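Section 4: Putting up your bat box

Right, you've got the box out of its packaging and you've read the bit about choosing a site, so now we get to the fun part! I've put up a fair few of these around Derncombe and I still take my time over it, so please don't rush.

Before you start

Check the fixing batten on the back of the box for splits. Have a look at the tree as well (or the wall, if that's where it's going) and make sure there isn't already something living in the spot you fancy. If you find bats, stop there and leave everything as it is. They're protected by law and mustn't be disturbed.

1. Pick a spot at least 4 metres up, with a clear flight path in. Bats don't want to be dodging twigs on the way home.

2. Face the entrance slot somewhere between south-east and south-west. I like a place that gets the morning sun, but Katalin Bárány has hers on a barn that only warms up after lunch, and they seem perfectly happy with it.

3. Get someone to foot the ladder. I mean it, even for a five-minute job.

CAUTION: Never lean the ladder on a dead limb, and don't work up there in wind or rain. Put it off till the weekend.

4. Hold the box against the trunk and mark the top hole, then the bottom one.

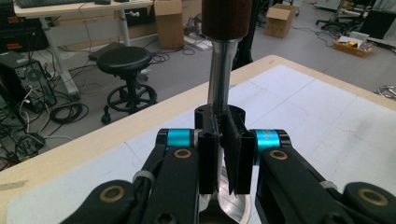 Hand tool with a wooden handle and a metal shaft.

5. Fix the top first, but leave it a touch loose so you can swing the box straight. Then do the bottom and tighten both. On a living tree, use the 2 aluminium nails in the bag and leave a bit of the shank showing, as the trunk will fatten up over the years and needs room to push.

6. Give the box a gentle wobble. If it rattles, take it down and start again a little to one side.

NOTE: Please don't paint or varnish the box, inside or out. The rough wood inside is what they cling to, and the smell of fresh varnish hangs about for ages.

Afterwards

Write the box number and the date on the card (mine says Saturday, March 16, 2019, in terrible handwriting) and post it to Margit Pap, who keeps the Pundska list. Then leave it be! Some boxes are used in their first August and some take 5 years, and I've given up guessing which. Look for droppings underneath, dark and crumbly, a bit like mouse ones. Don't open the lid to peek, as you need a licence for that.

If the lid has come loose or you're short of nails, see Section 5 for spares.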